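Play Food, Again

September 6, 2019

My daughter is two now, and since January she cooks. She cooks in the morning before I am awake, and she cooks again when it is time for the bath. So I want to write a little about toy food, because I have bought too much of it and I have formed opinions.

The first set was a gift from my cousin Ye-seo Won. It was a wooden set from Baek, very beautiful, with pieces that stick together and come apart with a small knife. My daughter did not like it. She liked the knife, but the carrot in two halves made her upset and she asked me to repair it every time. I put the set on a high shelf and it is waiting there until she is older.

After that I went to Prastatari, the big household store near our station, and I bought the cheap kind. You choose each piece from a bin and pay at the end. I went in for fruit and I came out with fruit, a ketchup bottle, and some dishes. I think the dishes were the best part of that day. A child who has only food carries it around in her arms, but when there is a plate, she begins to serve.

What she serves is another question. For a long time, the favorite meal in our house was ketchup on a plate, with nothing else.

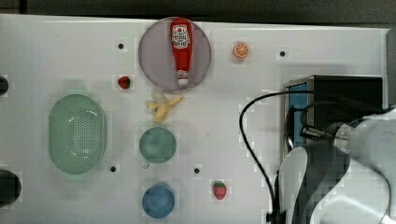
I tried to teach her that ketchup goes with something. I said, "Maybe a potato?" We do not own a toy potato, so this was not a good plan. She gave me a strawberry, and I ate it with ketchup and said thank you.

The small pieces have one problem, and it is that they go under the sofa. Strawberries are the worst. A banana stays where you drop it, but a strawberry rolls, and then I am on the floor with a ruler. Now we have a rule that all the food sleeps in the basket at night. She says good night to each piece, so the cleaning takes a long time, but she does it without crying and I am happy to wait.

For washing I use warm water and a little dish soap, and I dry everything on a towel. My husband put one load into the dishwasher, on the top rack, and most of it was fine. A toy egg from Clustico changed its shape and we had to say goodbye to it.

Some parents in my building recommended the Virport kitchen, which has a sink and a small oven with a light. I looked at it in the shop for a long time. It is nice, but our living room is narrow, and she is already satisfied with the low table. She stands on one side and I sit on the other side as the customer. If I try to choose my own food, she says the restaurant is closed.

Next week I will look for a toy potato. If you have seen one that is sold alone, without a whole vegetable set, please write to me in the comments.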